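Purves has the bat of his life

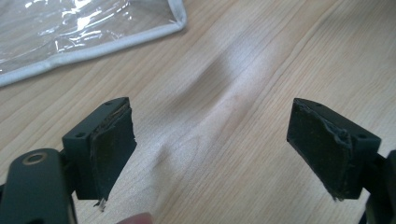 Two dark fingers with worn pads, and the table between them.

2025-11-17

Hello again, and sorry this one's late in the month. I wanted to get the Wastmont averages right before I wrote a word about them, and the old scorebook took some reading (whoever kept it in August has handwriting like a spider in a gale).

So, Purves. If you only came to the home matches you'll think of him as the chap who bats at 6, blocks for a bit and then gets run out going for a second that was never there. Well, not this year! He finished with 358 runs, his best ever for the first team, and most of them came when we were in a real mess. The one everybody still talks about is the Gralldale match. We'd lost 4 wickets before I'd finished my tea, their opening bowler was getting it to lift off nothing, and in walks Purves with his shirt hanging out. I was umpiring at square leg, so I had as good a view as anyone, and I don't think he played a false shot for the first hour. After that he started to enjoy himself. The pull over midwicket that landed in the nettles was my favourite - we never did get that ball back.

I asked him afterwards what he'd changed and he said he'd stopped looking at the scoreboard. That was it. I'd been hoping for something about his grip or his back foot, to pass on to the colts, but there you go.

Those runs took him to 2,231 for the club across all his seasons, and I've had two emails already asking where that puts him on the list. I'm still working on it. The Brurville years are a problem, as we shared a ground with them and some of the friendlies were put down under both clubs, so the same innings can turn up twice. If you played in any of those and kept your own records, please get in touch. Even a list on the back of an envelope would help.

The bowling was more of a mixed bag. Blair Ogilvie took the new ball all summer and deserved far more wickets than he got, and I'm sorry to say that a good part of that was down to our catching. I put two down myself on the days I filled in, both at slip, both off Blair, and he was very nice about the first one. We do need a proper slip cordon next year and I'd like to see the younger lads given a go there early on, when it's cold and the ball stings and they can find out if they fancy it.

Winter nets start after Christmas in the school hall, same as last year. Bring flat-soled shoes, please, as they were quite cross about the marks on the floor. Juniors go first and seniors after, and if you can give a hand putting the netting up, come half an hour early. Anyone who has gone home with one of the club helmets (there's a blue one missing) can drop it off then too.

Gralldale have asked for an earlier date for next season's fixture and I've said yes. Purves says he'll be there.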